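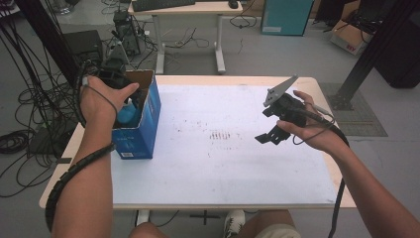
Packing practice, handheld grippers on: one in the blue box, the other waiting its turn.

Teaching a Robot With Your Own Two Hands: A Chat With Manju Uniyal

November 8, 2019

I had been in the Clukar workshop for maybe ten minutes before Manju Uniyal put a gripper in my hand and told me to pick up a bottle. I missed. I tried again and knocked it over. She laughed, set it back up and said, "Good, now you know what the robot feels like."

Manju runs demonstrations at Clukar, which means she spends her days showing robots how to do things (mostly putting things into boxes and taking them out again). She used to teach pottery to adults at night, and she says the two jobs are closer than I'd think. I wanted to know how you get from a person moving bottles around a table to a robot that can do it alone, so we sat down on two upturned crates and I turned my recorder on.

My first question was the one my dad asked when I told him where I was going: why not just program the thing?

"You can, for some jobs," she said. "If the box is always in the same spot and the bottle is always in the same spot, go ahead, write it down as numbers. But shift the box an inch, or let one flap fall in, and your numbers are wrong. I don't know how to write down what I do about a flap. I just push it out of the way. So I show it."

The showing happens with a pair of handheld grippers, black, one for each hand, with cables running back off the wrists. You squeeze and the jaws close. The grippers log where they are and how far open they are, and a camera records what you'd be seeing. All of that gets saved as one demonstration. The project is called Grostorine, and its whole business is two-handed packing.

I asked how many demonstrations it takes, and this is where I got a bit dizzy. The target for a single task is 1000. Manju did 61 on the day before I visited, and she considers that a decent day!

"People hear 1000 and they think it must be the same thing 1000 times. Please don't do it the same way! If I put the bottle in the box the same way every time, I've taught it one day of my life. I turn the box. I come in from the left. Sometimes I start with the bottle lying down. I try to be a slightly different person each time."

Does she get bored? She thought about that one for a long while.

"In June I was bored. We had a batch where it was only lifting a bottle out and putting it back, and by the afternoon I'd be thinking about groceries. And you can see it in the data, it's embarrassing. My right hand just wanders. The robot learned that too. It would pick up with the left and then the right arm would drift off to the side like it was waiting for a bus."

That led us to the idle hand, which I hadn't given a thought. When you reach into a box with your left hand, what's your right doing? Mine, when I had a go, was hanging somewhere near my hip. Manju wants it up over the table, jaw pointed in, ready to steady the box or take the bottle. She told me she repeats that to new people until they're sick of her.

We talked about remote control too, because Clukar started out that way. Their first setup, Rajput, had a person in a chair moving a pair of small arms while two bigger arms copied them across the room. I'd assumed that was the better way to do it, seeing as you're driving the actual robot, but Manju went back and forth on it.

"With Rajput you can't cheat. If the robot's elbow can't get there, you find out right away, it just stops, and you swear a little. That's useful. With the handhelds I can get into positions the arm will never manage, so we throw some of those out afterward. But I was so slow on Rajput. Picking up a bottle took me forever, and I'd be stiff all over by lunch. With these I'm nearly at normal speed, and I can feel it when the bottle touches the bottom of the box. I missed that so much."

She kept coming back to feel. In the remote setup, she said, you watch for the moment of contact and you always let go a bit too high or push a bit too hard. Holding the gripper, you get a little bump up through the wrist. The robot doesn't get the bump, of course, and I asked her whether that was a problem.

"Sort of? It copies what I did after the bump. I slow down, I open. It learns that this is about the place where you slow down. Whether it would know what to do with a shorter bottle, well, ask me again next year."

I asked what she'd say to someone starting out, and she had plenty. Don't rush the letting go. Look at where you're about to reach before you reach. If you fumble, keep going and fix it, because a recovery is worth keeping (they tag those separately, and she's quite proud of hers). Move your cables out of the way before you press record, not during. Rest your hands. She takes a break after every 3 runs when the task is a fiddly one, and she doesn't care who thinks that's too often.

The part I enjoyed most was when she described watching her own habits come back at her. She has a way of tapping a thing down once it's in place, a small push to finish. She'd had no idea she did it until the robot started doing it as well.

"It put the bottle in, and then it gave it this little pat. Everybody in the room turned and looked at me. My mother does that with the lids of jars! So now it's in there, three generations of patting."

Did they take it out?

"Fukero wanted to," she said. (Fukero is the outfit that will be using the finished packing cells, and they care about seconds.) "The pat costs time. So I've been recording a batch without it, and I have to concentrate so hard not to do it. My hand wants to."

Before I left I asked for one more go with the grippers. I got the bottle into the box on the second try, and Manju checked the recording and told me she'd be keeping the first one, the fumble, if that was all right with me.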